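Home About Open Day Projects Jobs Contact

Friday, September 24, 2021
By Linnea Haugland

About Cargate

We're a small company that works on household handling. Folding, picking up, putting away, the stuff everybody does at home and machines are still pretty bad at. Started by Solveig Eide and Kjell Hägglund, first in one rented room in Kvam, now in two buildings a short walk apart. Solveig does the software side. Kjell builds things and takes them apart again. I do this page, the visits, the phone, most of the coffee.

Our main project is Furnasar. Cloth handling, start to finish. Shirts, socks, towels, bedding. People teach it by doing the work themselves with hand-held grippers, in ordinary rooms, on ordinary beds. So far 2,496 recorded tries in the set we train on, of which 355 are only pillowcases (long story, ask Kjell). Second project is Vornberg, hard objects, cups and boxes mostly. Smaller, newer, moving along.

The open day

Once a year we open the doors. This year 162 visitors, our biggest so far, and the parking was not up to it. Sorry again to the neighbors. Short talk from Solveig, then demonstrations, then anyone who wanted could have a go. Kids first. Next one is planned for January, probably two days instead of one, sign-up will be on the Open Day page when we have the dates.

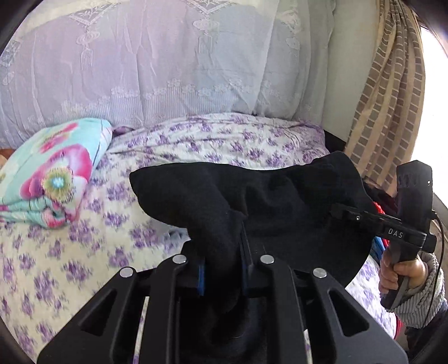 Soft dark things are what we get asked about most, and they're also what gives us the most trouble. A towel with a clear edge, fine. Something black and rumpled has no edge you can find quickly, every fold looks like the last one. So a lot of the practice goes into the pinch. Two blue finger pads, one fold of black cloth between them, and the rest of it ballooning up over the gripper. Visitors see that and ask why you'd pick it up there. Good question! Often you wouldn't. But the learning needs the awkward grabs as well as the nice ones, and it needs them on busy backgrounds, purple flowers and all, not on a clean gray table. We had the clean gray table for our first year. The results were lovely and no use in anybodys house.

Margit Bakke runs the practice sessions. She was a ward nurse for years and has made more beds than the rest of us together. Her rules are on the wall: slow down, let go properly, don't tidy up first. The last one is hard for guests. People want to straighten the bedspread before they start. Please leave it.
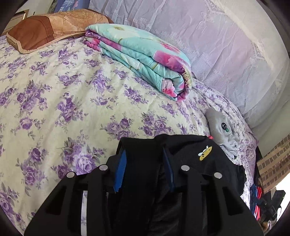 We also get asked if we take group visits outside the open day. Yes, schools and colleges mainly, up to one class at a time, weekday mornings. Write to Britt-Marie Lie at the front office, give her a couple of dates and the age of the group. Free for schools. Other groups pay 900 kroner, wich covers the room and lunch. Allow two hours, longer if they all want to try the gripper, and they all do.

What you get on a visit: a walk round the workshop, a demonstration, a turn with the tools, time for questions. No slides unless you ask. Wear what you like but tie long hair back near the motors.

Working here

Eight of us at the moment. No open positions today, but we keep letters on file and do read them. Sewing, laundry or care work counts as experience with us, put it in. Students doing a thesis on grasping or on cloth, get in touch with Solveig early, spring fills up fast.

Office is open weekdays. If the front door is locked try the workshop door round the side and knock hard, Kjell has the radio on.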